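February, Saltstead cell, after lunch

Rewrote the bin rules again. The old sheet had grown to two sides of A4 and was being followed the way people follow the terms and conditions on a car park.

What survives:

- **Speed.** 200 mm/s inside the bin until a new object set has done 400 picks. Then we talk about it. Grelum's version said "a sensible speed", and we all know what that produced.
- **Pendant.** Whoever starts the run can reach the pendant without walking past the arm. "I knew where it was" does not count as reach.
- **Clamps.** Check them by hand at the start of each session. Looking at them sternly is not a check.
- **Cables.** Full wrist rotation at crawl speed before the first pick, watching the loops.
- **Tape marks.** If the bin has moved off its marks, stop and re-teach. Do not nudge the bin back and hope.
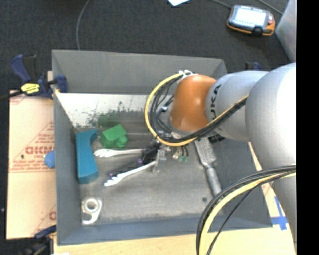
Still undecided is what counts as a failed pick. Millet logs a drop as a failure only if the object leaves the bin, a generous view of life. I want anything that needs a second attempt logged, with the object named. By my reckoning the last log has 446 entries saying "misc".

Inspection of the fingers every 2,000 picks stays as it was. Sisesska asked for it in writing, so it goes on the sheet, single-sided, in large type.

To do: laminate it. Find the laminator.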